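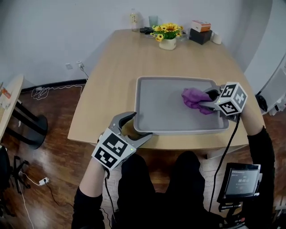 By the Plurkmont entertainment desk

Fans of the pop duo Wada are again asking who sings the last line of "Dridari". The song came out in September, and the soft voice at the end belongs to neither of the two singers — they have said so themselves, but they refuse to give a name.

The question came back on Saturday, when the duo played for 2,000 people in Stamthorpe. For the final line the stage went dark and the voice was heard live. A fan account promised 100 pounds for the correct answer, and within 24 hours it had to close its messages.

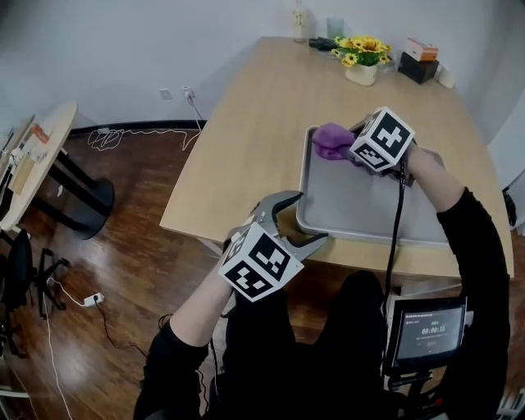

Stamthorpe Listener wrote under our first report that it must be the drummer, as the microphone beside the drums was switched on all evening. The duo's label did not answer our questions.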